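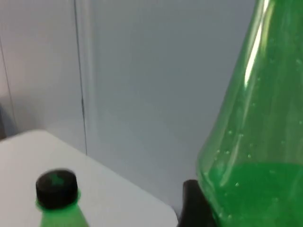
17 Jan 2020 - bottles

Spent the better part of the afternoon on soda, and I wasn't even thirsty. Josphat Nzioka came over in August and declared my kitchen "a place where drinks go to retire," and I have been meaning to prove him wrong ever since. Five months is quick, for me.

The rule is now that anything green and fizzy lives on the red tray. If it isn't on the tray it is either in the fridge or a lie. The big bottle was open and had gone down a long way, so it ought to be finished first. I know perfectly well I'll open another one instead. I always do.

Wiped the white table before I started, then wiped it again when I remembered that Josphat notices rings. 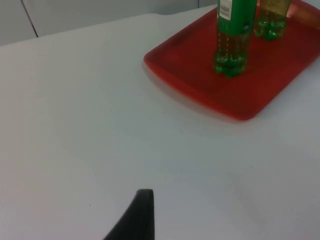 The tray came from Jakus, the one good thing I ever bought there, and it has a rim, so whatever leaks stays put and gets sticky in private. I wanted it straight against the wall. It prefers an angle - fine, we all have our ways.

Tried a sip around four. Sweet, mostly. Mother used to swear flat soda was good for the stomach, which in her house was lucky.

Still to do: the caps drawer, and the 3 mugs from MacPherson with no handles. Josphat is coming to dinner tomorrow and has asked for water.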